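The letter from the Nedley eye clinic had been on the refrigerator since February. Hawi Endale read it again while the coffee dripped, closing her left eye and then her right. With the right one closed, the word "appointment" had a dent in it.

She was 70 and had driven the road to Pindon for most of her life. Her brother Bogale did the driving now. He came at 8, honked once, and kept the engine running.

"You bring your glasses?"

"They don't help."

"Bring them anyway."

At the clinic a young man put drops in her eyes and told her to wait. The drops stung. A woman across the room was talking about her cataract surgery – the second one, which had gone better than the first. Hawi nodded in the right places. Bogale read a magazine about boats, though he had never owned one.

The doctor was short and quick. She showed Hawi a scan of the back of her eye, gray layers with a bump in them like a rug over a shoe.

"That's fluid," the doctor said. "We treat it with shots. One every 4 weeks to start."

"Shots where?"

"In the eye."

Hawi looked at the bump. "My mother went blind at 85," she said. "She told us it was the lamps."

"It may have been this. They couldn't treat it then." 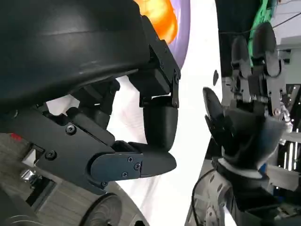
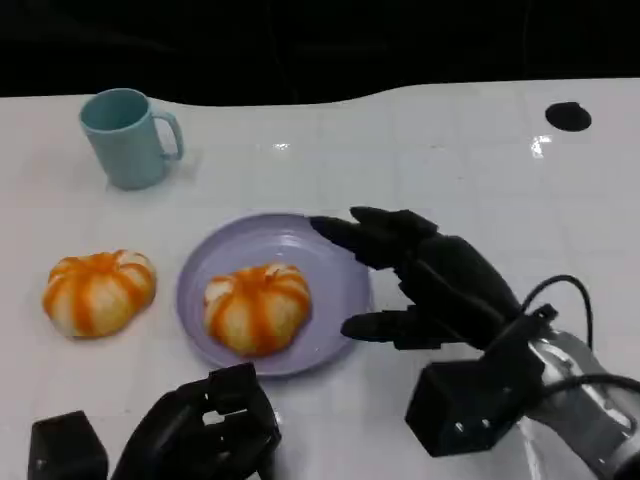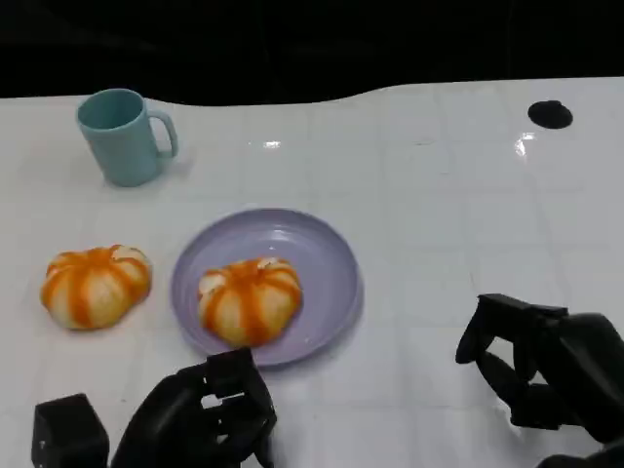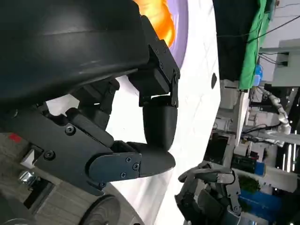

The shot took less time than the paperwork. She felt pressure, and then small black bubbles drifted across the ceiling. The doctor said they would be gone by morning.

Bogale had the car at the door. They were past the Nokano plant before he spoke.

"Did it hurt?"

"Some."

He turned on the radio, then turned it down. "I can take you next month too," he said.

"I know," Hawi said, and she put on her glasses to look at the road.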